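August, evening

I write this in the bus, so the letters will be ugly and I will type it again later. Today was the long day for our team and I want to keep it before I forget the details, because Ms. Salazar will ask for the report and then I will remember only the nice parts.

First the bad thing. I overslept. Analyn Salazar (I call her Ms. Salazar in the report but in my head she is Analyn, she is only a few years older than us) wanted everybody there at nine to go through the safety checklist again. I came when they already had the arm switched on and Ramil was reading the list aloud with his radio voice. I signed the paper without looking at anybody. Jocelyn had kept a bread roll for me and did not say one word about the time. I felt worse from this than from a scolding.

Our project is called Fluvau. I still don't know what it means. Ramil chose it in the first week when we had to write a name on the form before lunch, and now it is on all the slides. The task for the course is to make the arm tidy up a living room, only the small things. The other team, Plirix, has the kitchen task with cups and plates. I was jealous of them in the beginning, because a cup has always the same shape. A snack wrapper is different every time you drop it. Honeylyn says this makes our task the more interesting one. She said it again today after the fourth failed grasp and Dindo put his hood over his head.

The morning we lost completely on calibration. Yesterday evening somebody moved the table with the arm a few centimeters, and all our saved positions were wrong. The arm went down very confidently next to the wrapper and closed the fingers on the air. Dindo wanted to correct it by hand in the file, just adding a number to every position. I said we should repeat the calibration from the start. We argued in low voices for too long, and Jocelyn decided for my side, and then it took until eleven, so Dindo was right about the time and I was right about the result. I write this so I am fair to him. He can be stubborn, but he is also the only one who reads the manual in the evening.

After that Honeylyn explained her new idea for the grasp. Until now we tried to find the middle of the wrapper and pinch there. She noticed in the logs that the good grasps are mostly on a fold, where the plastic stands up a little. So now her program looks for the highest place and goes there, with the fingers turned so they close across the fold. I did not believe in it. When the wrapper is flat like a letter, there is no highest place, there is only noise. We made a rule that for the test the wrapper must be crumpled before we put it down. Ramil wrote this rule in the notebook with the underline, so that we don't forget to say it in the presentation. I think the teachers will accept it, in a real room people crumple the wrapper too. Well, I do. My mother folds it into a small triangle.

Lunch was rice and egg from the place downstairs. We talked about the university applications, and I was quiet. Ramil already knows he wants mechanical engineering, Jocelyn has a list with columns. I have a list also, but it has two names on it, and one of them I wrote only because the campus has a lake. Analyn asked me what part of the project I like the most and I answered "the part when it works", and they laughed, but I meant it seriously. I should think of a better answer. I believe the true one is that I like to write the order of the steps, first this, then this, and what happens if this fails. On paper it is so calm.

In the afternoon my part came. I wrote the sequence, so it was me at the keyboard, with Dindo holding the stop button. The sequence is: look, go above the wrapper, go down slowly, close, lift, wait for 3 seconds, move over the basket, open. The waiting is my addition. On the first days the arm took the wrapper up and went away with it immediately, and the wrapper slipped out somewhere on the way, and we could not tell if the grasp was bad or if the movement was too quick. With the pause we can see it. If it falls in the pause, it is Honeylyn's problem, if it falls after, it is mine. She agreed to this arrangement and we shook hands on it like business people.

We planned 40 attempts. Jocelyn kept the table in her notebook: number of the attempt, dropped or not, in the pause or after, remarks. Her remarks are very short. "No." "Almost." "Ramil sneezed." I asked her to take the last one out and she refused, because it is data.

The first 7 attempts were terrible and all of them were my fault. I had the speed in the wrong unit for the last movement. When I saw this my ears became hot, and I thought of saying nothing and just changing it quietly. But Jocelyn writes everything, so I told them. Ramil said that in the last year's group they had the same mistake for an entire week. I don't know if it is true or if he said it for kindness. We crossed those attempts out with one line, so they can still be read, and started to count again from the beginning.

Then it became better, slowly. I noticed that everybody stops talking when the fingers come down. Even the people from Plirix came to look for a while, with their hands behind the back as in a museum. One of them asked why we don't use the suction cup. Dindo explained about the leaks and the wrinkles for a long time – he was very happy to be asked.

I took a picture in the afternoon, when the arm had one of the yellow ones. 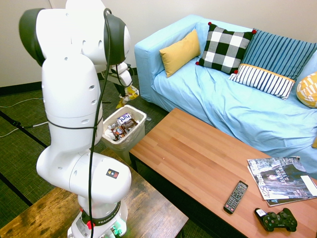 Fluvau with the yellow and white wrapper. The basket is the target.

I look at it now on the phone. At that time I looked only at the fingers, I did not see the room at all. With the blue sofa and all the cushions it could be a room where people live, and my aunt would surely ask why there is a game controller on the table and if we play there all day.

Around the same hour we had a discussion about the basket. Ramil said we should empty it between the attempts, Honeylyn wanted to leave it full. Her reason is that a full basket is the harder test, the new wrapper can roll off the pile and land on the carpet. Analyn listened to both and said to choose one and write it down, she does not care which, but she will be angry if we change it in the middle. So the basket stays as it is until the end of the series. I had to raise the release point a little in my sequence for this, because I don't want the fingers to touch the bag. I tested it with the slow speed 2 times before I let it go normally.

We did not finish. The room closes at six, and the last attempts we must do tomorrow. I don't write the result here because Jocelyn has the notebook, and also because I am a little superstitious about counting before the end. It is better than last week, this I can say.

Before going home Analyn told us that a man from Minhas will come to the presentation. It is the company that gave the prize money last year, and Ramil became so nervous that he started to clean the whiteboard. We must decide who speaks. They all looked at me, because I wrote the sequence and "you just explain the steps". I said my English is too slow for it. Honeylyn said slow is good, the arm is slow too. I said I will think about it, but I know this means yes, I am never able to get out after I said I will think.

If I speak, I want to say the part with the wrong unit also. Dindo is against it. He thinks you should not show your mistakes to the man with the money. Maybe I will say it in one sentence and go on quickly.

Things for tomorrow, so that I sleep:

Set two alarms, and put one of them on the shelf, far from the bed.
Tape on the floor around the legs of the table, so we see if it was moved.
Write the unit next to every speed in the file. Every one.
Ask Jocelyn for a copy of the table.
Buy bread rolls, enough for all.
Answer to the cousin about Druridar. He wants to know if I join his summer team there, and I have not opened the message for three days.

My stop is after the next one. The phone has little battery and my neck hurts from bending over the keyboard. I still hear the small click from when the fingers open. On the way to the bus Dindo made the sound with his tongue, each time he threw something in a bin, and then all of us did it, also Analyn, when she thought we were already across the street.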